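# Chapter 6: A Place for Every Cable

Open the drawer under your desk and pull out one cable. Did three others come with it? Then you already know the problem this chapter is about, and you'll be glad to hear that it can be solved with a table, a few boxes and a free hour!

Sorting is one of the oldest jobs in any workshop, and one of the most satisfying. When Bożena Cieślak took over the supply room at the Horkholm training center, she found 1,097 loose items on the shelves, and 113 of them were power cables. Nearly all worked. People kept buying new ones anyway (wouldn't you?) when the old ones took so long to find. Her first sort needed only a cleared table, a green cloth and a stack of flat mailer boxes left over from a Sotov delivery.

Look at how differently two boxes can fill up. One black power cable takes up a loop across the middle of its box, and you can spot the plug right away. A heap of black cables is another story: the coils lie over one another, and you can't easily tell where one ends and the next begins.
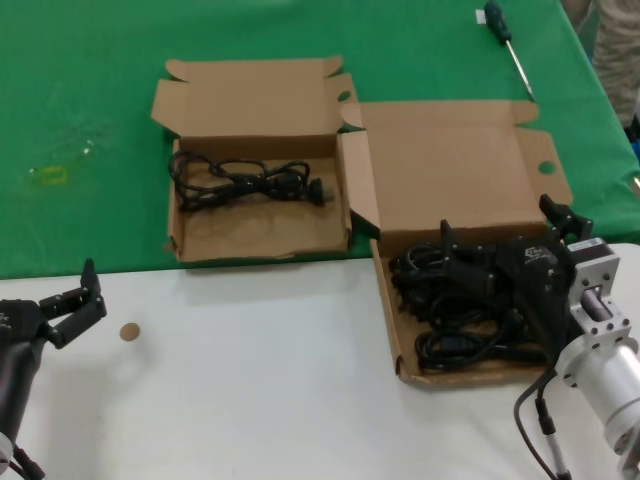
## 6.1 Sort First, Coil Later

Beginners love to coil. They pick up the first cable, wind it beautifully, tie it, and then find out it belongs with a lamp in another building. Save the winding for the end! Start by asking what each cable is for, and let the groups form in front of you.

Try these questions as you work:

- What kind of plug is on each end?
- Is it for power, or does it carry a signal?
- Is the outer jacket whole from end to end?

A cable with a cracked jacket goes straight into a separate box marked "Do not use." Everything else gets a group, even if the group has only one member. Small groups are fine, and they often grow by the end of the hour.

## 6.2 Getting to Know the Box

A folded cardboard box is a lovely piece of design. It starts as one flat sheet, and every slot, crease and tab has been cut so that the sheet can become walls, a floor and a lid. Open one out partway on a table and follow the creases with your finger. Find the small notched tab on the lid, then look for the slot that might take it. Keep your screwdriver off to the side while you fold, as on the cloth in the next picture.
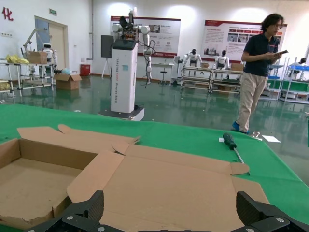 ## 6.3 Before You Begin

**Key words:** *corrugated, flap, jacket, coil, crease*

**You will need:** one table, a plain cloth, four mailer boxes, a marker, and as many cables as your class can bring in. The Sikora class collected 42 in one April morning.

**Warm-up:** Unfold an empty mailer box until it lies flat. Sketch its outline in your notebook, using solid lines for cuts and dashed lines for folds. Then build it again without looking at the sketch.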